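De : Soomro
À : liste boutiques-clubs
Objet : Re: Passage à la plateforme unique pour les maillots et accessoires

Bonjour à toutes et à tous,

Je reprends le fil avec un peu de retard, la fin de saison a été chargée. Je cite d'abord le message de juillet pour celles et ceux qui n'étaient pas encore inscrits à la liste.

> Bonjour,
> Notre club a reçu une proposition de Runley pour la vente en ligne
> des produits dérivés. Le contrat porte sur toute la gamme (maillots,
> écharpes, casquettes, articles pour enfants) et remplace notre
> boutique actuelle, gérée en interne. Runley prend en charge le
> stock, l'expédition et les retours. Le club touche une commission
> sur chaque vente.
> Est-ce que d'autres clubs de la liste ont signé ce genre d'accord ?
> Je cherche surtout des retours sur les délais de livraison, sur le
> sort du stock existant et sur la possibilité de continuer à vendre
> au stade les jours de match.
> Merci d'avance.

Nous avons signé avec Hurkley et non avec Runley, mais les deux contrats se ressemblent beaucoup, j'ai pu comparer les trames. Je réponds point par point.

Délais de livraison. Le contrat prévoit une expédition sous 24 heures pour les articles non personnalisés. En pratique c'est respecté hors période de lancement. Au moment de la sortie du nouveau maillot domicile, nous avons eu 332 commandes le premier jour et une partie est partie avec plus d'une semaine de retard. Les flocages étaient le point de blocage. Les réclamations sont arrivées chez nous, pas chez le prestataire, parce que les supporters écrivent à l'adresse qu'ils connaissent. Faites préciser dans le contrat qui répond, et dans quel délai.

Stock existant. Hurkley n'a pas voulu reprendre nos invendus. Il nous restait 800 pièces, surtout des écharpes et des maillots extérieur de l'ancienne saison. Nous avons obtenu le droit de les écouler nous-mêmes jusqu'à la reprise, au stade uniquement. Ce droit n'était pas dans la première version du contrat, il a fallu le demander par écrit. 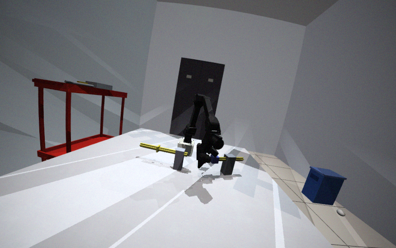

Bras articulé noir et pièces jaunes sur plateau blanc (image de synthèse).

Vente au stade. C'est la clause la plus importante à mon avis. La trame de base donne au prestataire l'exclusivité « tous canaux ». Si vous signez tel quel, la buvette ne peut plus vendre un porte-clés. Nous avons fait ajouter une exception pour les jours de match et pour les tournois de jeunes. En échange, nous achetons les articles vendus au stade à Hurkley, à un prix fixé en début de saison. La marge est plus faible qu'avant, mais nous n'avançons plus l'argent de la production.

Équipementier. Vérifiez que votre contrat d'équipement autorise la cession de la licence du logo à un tiers. Le nôtre était muet sur ce point. Il a fallu un avenant, et l'équipementier a demandé à valider tous les visuels des maillots mis en ligne. Cela ajoute des allers-retours à chaque nouveauté. Pour les articles sans marque d'équipementier (mugs, drapeaux, autocollants) il n'y a pas eu de difficulté.

Commission. Je ne peux pas donner notre taux, il est confidentiel. Je peux dire en revanche qu'il est calculé sur le prix hors taxes après remise. Quand le prestataire lance une promotion nationale, notre part baisse avec le prix, et nous ne sommes prévenus que la veille. Essayez d'obtenir un prix plancher pour le maillot de la saison en cours. Nous ne l'avons pas eu.

Données clients. L'ancien fichier de la boutique nous appartient toujours, mais les nouveaux acheteurs sont enregistrés chez Hurkley. Nous recevons un export par mois, limité aux personnes qui ont accepté les messages du club. Sur la dernière période, cela représente 47 adresses. C'est peu pour lancer une campagne d'abonnements. Si vous comptez sur la boutique pour alimenter votre liste de diffusion, négociez ce point avant tout le reste.
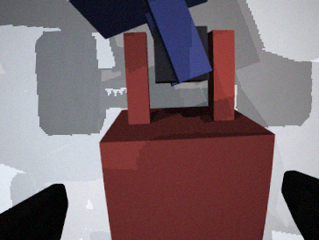
Dostumholm : Même problème chez nous avec les adresses. Nous avons fini par mettre un bulletin d'inscription dans chaque colis, imprimé à nos frais, et le prestataire a accepté de le glisser avec la facture. Le retour est correct, meilleur en tout cas que la case à cocher sur le site. Pour l'exclusivité, nous n'avons pas obtenu l'exception pour les tournois de jeunes. Est-ce que la formulation de votre clause peut circuler sur la liste ?

Oui, je peux l'envoyer. Je retire les montants et je la poste dans un message séparé, avec la partie sur le rachat au prix fixe, car les deux paragraphes se renvoient l'un à l'autre. L'idée du bulletin dans le colis est bonne, je vais poser la question à Hurkley pour la prochaine saison.

Deux choses encore pour l'auteur du message initial. La durée proposée était longue dans notre cas et la reconduction tacite. Notez la date limite de dénonciation dès la signature. Et demandez ce que devient le nom de domaine de la boutique à la fin du contrat : le nôtre redirige vers la plateforme, mais il est resté enregistré au nom du club.

Si quelqu'un a une expérience directe de Runley sur les retours et les échanges de taille, je suis preneur aussi.

Bien à vous,
Soomro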